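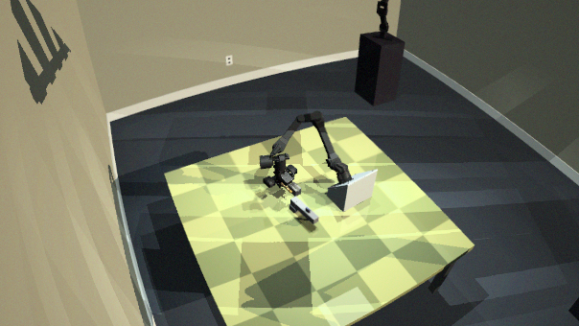

How many demonstrations do we need before the policy learns anything worth watching?

For one task with two arms, plan on 200 clean ones. Fewer than that and you will spend the rest of the term tuning settings on a model that has simply not seen enough. More than that is lovely if you have the patience, and you will find out in week 7 whether you do.

Handout 4: Collecting Demonstrations in Simulation
Robot Learning Practicum, Kundosville

Read this before your first collection session. Last year's class read it after theirs, and the result was 700 episodes, of which 137 could be used. The other 563 are still on the server as a monument.

1. What we are collecting

An episode is one complete attempt at a task, recorded at every time step: joint positions for both arms, gripper openings, the commands you sent, and the camera views. The learner gets the views and the joint positions as input and tries to predict your commands. It has no idea what you meant. If you wiggle the left wrist while thinking, it will conclude that wiggling is part of the job, and it will wiggle with great conviction.

We use the simulator for the first half of the course. Simulated arms do not strip their gears, and a reset takes one key. The price is contact. Rurkus, our simulator, handles free motion very well and handles two things pressing on each other with a certain optimism. If a gripper is leaning on a light object, go slowly. A fast shove can send it across the room at a speed you will want to show your friends. Show them, then delete the episode.

2. Before you record

Load the scene and let it sit until everything has stopped moving. Drive each arm through its range once. Check that left is left. (Every year one team swaps the controllers and collects an afternoon of data with the arms crossed in spirit.)

Open the task sheet and say out loud what counts as done. If two partners give two answers, stop and settle it. "The lid is open" is not a finish line. "The lid is past upright and neither gripper is touching it" is one, and you can write a check for it.

3. While you record

Move at one steady pace. Pauses are the most common fault in student data. A policy trained on pauses learns that, when in doubt, the right action is nothing, and it is in doubt a lot.

Both arms are always being recorded. This catches people out on tasks where one arm does the work and the other waits. The waiting arm still needs somewhere sensible to wait: near the table, out of the other one's path, in the same pose each time. Pick the pose before you begin and write it down.

Vary what you mean to vary. Object position and angle should change between episodes, and the reset script does this for you. Your strategy should stay put. If you grasp from the near side half the time and the far side the other half, the learner may split the difference and close its fingers on the air in between.

Keep your recoveries. If you miss a grasp, back off and get it on the second try, that episode is worth having - label it "recovered." If you miss five times and start muttering, throw it out.

4. Looking at shadows and other distractions

Lighting is randomized in the second batch only. Do the first batch with it fixed, so that when training goes badly you have one less thing to blame. Shadows from the arms fall on the tabletop and move whenever the arms do, and a model with too little data may take quite an interest in them. The Ásgeirsdóttir split (in the shared folder) holds out lighting conditions for testing. Do not train on it. We will be able to tell, mostly because your scores will be wonderful.

5. Labels

Each episode gets one label in Wonetti, the logging tool:

success - finish check passed, no extra contact
recovered - finish check passed, one or more retries
fail - finish check did not pass
junk - physics trouble, wrong controller, sneezing

Label right after the episode ends. Labels added the night before the deadline lean heavily toward "success," a trend we have noticed.

6. What to hand in

The episode folder, the Wonetti log, and one page on what you threw away and why. Grading puts as much weight on the page as on the folder. Replay a handful of episodes from start to finish before you submit, and pick them at random, not from the ones you remember fondly.

The server stops accepting uploads at 6 p.m. Large folders take a while to copy, and starting at 5:55 has been tried.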